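Karnia Bench Cell – Customer Support Portal
Ticket: Gripper drops or pinches memory strip on pick from fixture plate
Product: Karnia bench cell with wrist camera and Hovov fixture plate
Status: Open – waiting on customer
Opened: 2021-04-22
Requested by: Repair bench, Pellegrini
Handled by: Fiorella Costa, Karnia support

Original message from customer

Hello Karnia team,

First of all, thank you for the help back in November when we were getting the cell bolted down and talking to our network. It has been a pleasure to have in the shop and most days it simply gets on with its work while we get on with ours.

We bought the cell to take some of the sorting off our refurbishing bench. Old desktops come in, we open them up, and the arm moves processors and memory from the fixture plate to wherever they need to go next. Processors have been fine from day one. Memory is where we need a hand. On our last long run we let it do 52 memory picks in a row with nobody touching anything, and only 36 of them ended with the strip where it should be. The rest were a mix. Sometimes the fingers close and the strip slides out sideways, sometimes one finger lands on top of the strip and the arm stops with a force warning, and now and then it lifts the strip nicely and then lets it swing so it won't go in straight.

What we have tried so far:

Restarted the controller and the camera service.
Ran the gripper homing routine from the menu.
Turned the closing speed down to the lowest setting. This may have helped a little, or we may have wanted it to.
Wiped the plate with a dry cloth.
Swapped in a different memory strip. Same thing.

We are on the stock Zimico pick program and haven't changed anything in it apart from the speed. I'm happy to send whatever you need, just tell me where the button is. I fix computers for a living but robots are still new to me.

Reply from Fiorella Costa, Karnia support

Hi there, and thank you for such a complete write-up! I remember your setup from the install call and I'm glad the processors are behaving. I'm sorry the memory picks are giving you grief. Let's see if we can sort it out without anybody having to take the arm apart.

The three kinds of miss you describe all sound like cousins to me. If the fingers come down a little off to one side of the strip, then depending on exactly how far off they are you can get a slide, a landing on top, or a grip that's too near one end. So before we look at force or speed at all, I'd like to look at where the program thinks the fixture plate is, and where the gripper thinks its own fingertips are.

Could you please do two things for me when you have a quiet moment:

Open the Zimico panel, go to Logs, and choose Export Last Run. It makes one zip file. You can attach it here even if it's large, the portal will take it.

Put the arm at the memory pre-pick position with the fingers open, press Pause, and save a picture from the wrist camera. There is a little camera icon next to the live view. Please leave the lights as you normally have them.

In the meantime you can put the closing speed back to normal. Slow closing tends to push a light part along the plate, so it can muddy the water a bit.

Customer

Log attached, and speed is back where it was. The picture will follow after lunch, the cell is busy with processors and I didn't like to interrupt it.

I should also mention that we took the fixture plate off once to clean under it. My colleague put it back and says he used the same holes. I believe him, but there are a lot of slots on that plate and they all look alike to me.

Fiorella Costa, Karnia support

That's a very useful thing to mention, thank you, and please tell your colleague he's in good company. The nuts can slide along the slot quite a way before you tighten them, so even with the same slot the plate can end up a few millimeters over or turned by a hair. Processor picks are forgiving about that because the program takes a fresh look at the chip before going in. On your version the memory pick relies on the stored plate position, so it feels any shift much more.

I've been through the log as well. The stored plate position has not been updated since the install, so it would still be describing the plate as it was before the cleaning. The force warnings are also all on the memory step and none on the processor step, so I don't suspect the arm itself.

Customer

That makes sense, and it also matches the timing, now that I think about it. We cleaned under the plate and a while later somebody said the memory was getting fussy. We never put the two together. Picture is up on the ticket now.

Fiorella Costa, Karnia support

Got it, thank you, that's a nice clear one and it shows me what I was hoping to see. The blue strip is lying between the open fingers, so we're in the right neighborhood and the program is not wildly lost. The processor in its nest to the left is turned a few degrees from square, and you can leave it like that. The program corrects for a small turn on the chips.

What I would like you to look at with your own eyes is the tip of the left finger. In the picture the edge looks jagged and a bit worn. It may be nothing more than cosmetic, but a rough tip can catch on a thin board edge, so I'd sooner we checked it than guessed. I can't judge from a still whether the plate has moved, by the way. The touch-off will tell us that properly.

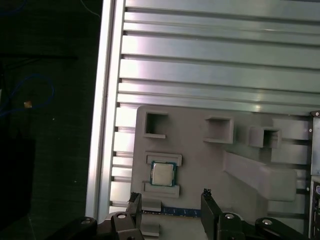
Steps to try, in this order

Step 1. Clear the fixture. Take the processor and the memory strip off by hand and set them somewhere safe. Touch-off needs the plate bare of parts.

Step 2. Check the plate screws. Try each one with the hex key from your kit. They should be snug. If one turns easily, push the plate gently toward the slot edge by hand, then tighten.

Step 3. Press the emergency stop and look at the fingers. Run a fingernail along the tip of each one. If you feel a burr on the left finger, don't file it, please – the length matters to the program. Write back and I'll send out a new pair. They are always changed as a pair.

Step 4. Check the pivot screws on the gripper links. You're only feeling for play here. Hold a finger between your thumb and forefinger and wiggle it side to side. A tiny bit of movement is normal, a click is not. Please don't tighten these hard, because the links need to swing freely.

Step 5. Release the stop, home the gripper, and run Plate Touch-Off from the Zimico service menu. It takes about 3 minutes. The arm moves slowly and will pause between touches, so don't worry if it seems to be thinking.

Step 6. Save when it asks. This is the one people miss. If you back out of the screen with the arrow, the old position stays.

Step 7. Put one strip back and run single picks with your hand near the pause button. If it looks good, do another long run the same length as before so we can compare like with like.

If the touch-off stops with a red message, take a note of the number and leave everything where it is. I'd rather read the message than have you repeat it.

Customer

We got as far as Step 4 before closing time. One plate screw on the far side was looser than the others, so that's tightened now. No click from either finger. The left tip does feel a bit rough when I drag a nail over it, the right one is smooth. Should I carry on with the touch-off using these fingers or wait for new ones?

Fiorella Costa, Karnia support

Please carry on, you won't hurt anything. I've put a pair of fingers on order under your service plan, no charge, and they'll go out with a printed card for the swap. You will need to repeat Steps 5 and 6 after fitting them, so think of this first touch-off as practice.

Do let me know how the long run goes with the old fingers, though. If the numbers come right up, we'll know it was mostly the plate. I'm leaving the ticket open on my side until I hear from you.

Internal note
Finger pair, qty 2 singles, same part as install. Ask docs to add "repeat touch-off after removing plate" to the Hovov cleaning page. It's in the install guide but not where a person with a cloth in hand would look.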